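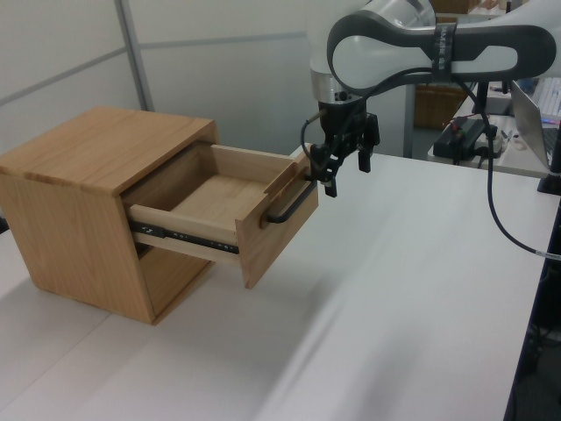

Small oak-grain cabinet, drawer part open.

28 May 2022

Finish trials, hardwax oil against waterborne lacquer, continued from the April sheets. Writing this up before the sample boards go back on the rack and get mixed up again.

Batch 2201 of the Gralusix oil has now been open since the first trial. Skin on the surface of the tin, lifted off whole, remainder strained through a paint filter. Viscosity by eye unchanged. I would still mark any board done from it as "opened tin" and not compare it directly with the fresh one.

Preparation as before: P120, P150, P180, vacuum between grits, wipe with a damp cloth, leave to dry, light pass with P180 again by hand. No P240. The April boards taken to P240 took up less oil and looked patchy under the side lamp, particularly on the flat-sawn pieces.

Oil boards
First coat on with a white pad, excess off after 28 minutes. Too long. The pad was dragging by the end and there are shiny patches near the knots where it had started to set. Second set wiped off much sooner and came out even. Second coat goes on tomorrow, thin, buffed in.

End grain is the usual trouble. It drinks the first coat and goes two shades darker than the face. Tried sealing one end with a thinned coat first, then oiling the whole board. Better match, though there is a faint line at the arris where the thinned coat ran over. Mask it next time.

Lacquer boards
Raised grain on all 6, as expected. Cut back with a grey pad and recoated. Brush marks visible on two of them, both done last, when the room had warmed up. The Bincombe sheet suggests a splash of retarder above normal room temperature. None in stock.

Colour: lacquer leaves the oak paler and slightly cold. Oil brings it towards honey. Against the Sturlow reference chip the oil is too warm and the lacquer too grey, so neither matches. A mix of clear and white-pigmented oil is the obvious next step — keep the proportion of white low or the pores fill and it looks limed.

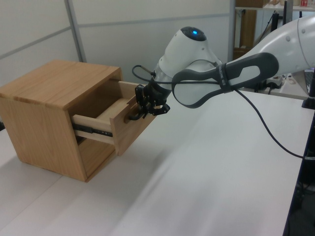 Same cabinet. Drawer sides paler than the carcass.

Interior surfaces: propose no oil inside drawers at all. The smell hangs about in a closed space for weeks and the April test box still has it. Shellac or nothing. Wax on the running edges only, and after the rest has cured.

Water spot test, lacquer, April boards: 3 hours under a wet glass, no mark. Same for oil: pale ring, gone after buffing with a dab of fresh oil. Tea left a stain on the oil that did not shift. Vinegar not done yet.

Rags: all spread flat on the outside rail to dry. The lidded bin was full again this morning. It needs emptying more often while the oil trials are running.

To do
Second oil coat, all boards.
Order retarder and grey pads.
Ask Hjaltadóttir for a fresh tin with the batch number legible.
Vinegar and hot mug tests once the second coat has had its full cure.
Relabel the April boards on the back in pencil. The marker has bled through on the thin ones.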